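Minutes of the editorial meeting, Idanside Review, 2023-02-19

Present: editor, deputy editor, legal reader, subscriptions, two contributors. Apologies from the art desk.

## 1. Minutes of the last meeting

Agreed, after "unanimous support" was changed to "support". The deputy editor doubted that it had even been that.

## 2. Complaint from Arnevton council

The council's solicitors want the September cover withdrawn from the website and an apology printed. They say the drawing of the mayor asleep on a sack of grant money exposes the office to contempt. The legal reader said the letter was four pages long and did not name a single law. She thought it was meant to frighten us and would go no further, though she would not put that in writing.

The editor asked whether the grant figures beside the drawing were right. They came from the council's own accounts. One contributor wondered why we trusted those accounts any more than the rest of what the council puts out. No answer was recorded.

Agreed: the cover stays up. Reply to be kept to 90 words, with no jokes in it.
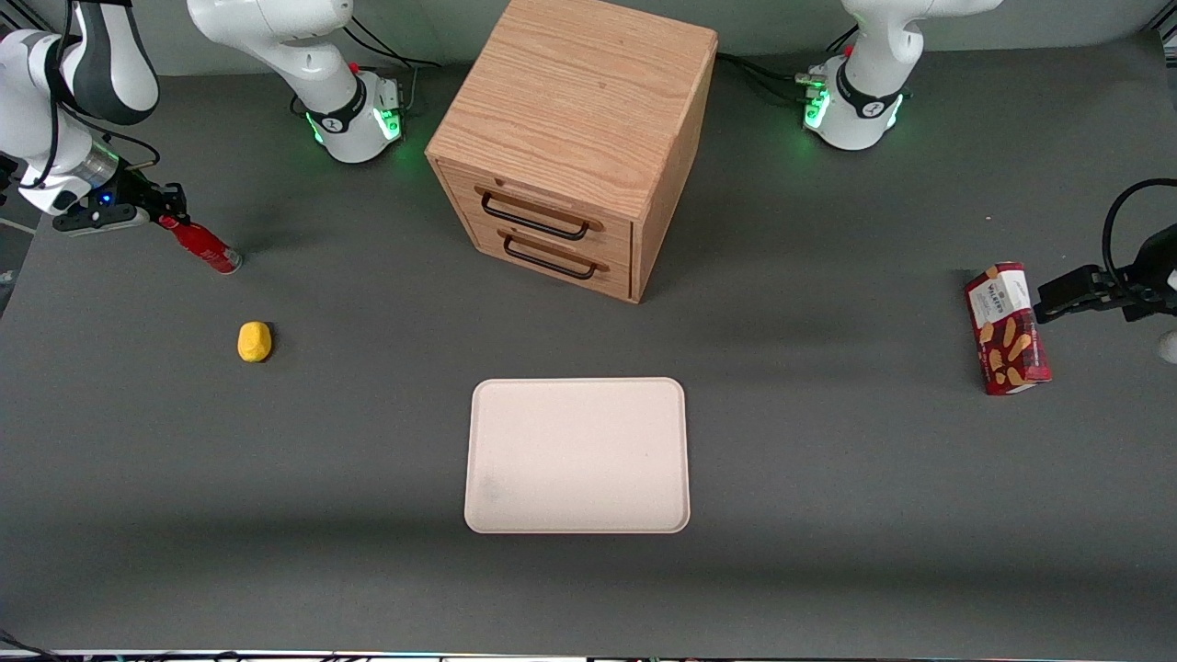

## 3. Muker printing quote

Muker offer to print the next issue for 275 pounds less than we pay now. The quote leaves out delivery and says nothing about what happens if they are asked to pulp an issue. Subscriptions thought the saving would vanish by the second invoice. Deferred until Muker answer both points in writing.

## 4. Wunderlich prize

We have been invited to enter the Wunderlich prize for satirical drawing. There is an entry fee, and the judges are not listed. The deputy editor asked who had ever heard of a past winner. The editor still wants to enter, on the grounds that a shortlisting might make the council think twice. This was not widely believed.

Vote: 4 against entering, 2 for.

## 5. Any other business

- Readers' letters are down again. Subscriptions blame the new web form, which asks for a postcode twice.
- The request for a "balancing" cartoon of the opposition leader was turned down. He may have one when he does something.

Next meeting: to be fixed once the council has replied, if it does.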